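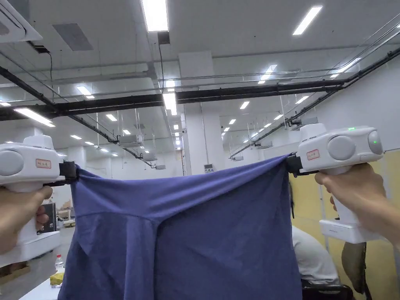 Search the notebook Go

November, 4:40 pm. Timing gates, indoor straight

Second session on the gate drift. Last time the gate at 30 m read late against the high-speed video and I put it down to the tripod being knocked. Reset everything from the tape today and leveled each tripod before starting.

Setup: Zondex gates at 0, 10, 20, 30 and 40 m, beam height 900 mm at all of them. Start from a two-point stance, front foot on the Hollis pad. Video on the 30 m gate only. Wumpini Ayaaba ran the laptop and I did the gates.

Nine runs in total, two athletes alternating, full rest between. Run 4 is no good, the pad didn't trigger. Left it in the raw file with a flag.

The 30 m gate is still late. It is late on every run that has video, and always by close to the same amount, so the tripod wasn't the problem. Swapped the 20 and 30 m units after run 5 and the lateness moved with the unit. Serial ending 151 is the bad one. Wumpini thinks the firmware on it is older than on the others. I couldn't get the version screen to come up to check.

Beam height question again. At 900 mm the lead arm breaks the beam before the trunk on some strides, and the taller athlete does it more. Dropped the 10 m gate to 700 mm for the last two runs and got double triggers from the thigh, which is worse. Going back to 900 and using the longest-break setting until we have dual-beam units.

Splits from before the swap should not be used for top speed. The 20 to 30 segment comes out too slow and the 30 to 40 too fast, and anyone reading the sheet would think the runner was still accelerating hard at 40. The 0 to 20 times are fine. I've grayed out the bad columns in the shared sheet.

To do:
- send unit 151 back to Zondex, ask about firmware
- ask Masley if we can borrow a spare gate for the Clorngate meet
- new batteries for the start pad
- repeat the video check at 10 and 40 m
- tape marks on the floor are lifting near lane 2, redo

Wumpini has the video files. Raw splits are in the usual folder.

Recent entries
Start pad sensitivity, first look
Radar gun vs. gates over 40 m
Stride length from floor markers
Spike plate stiffness, bench test
Wind gauge calibration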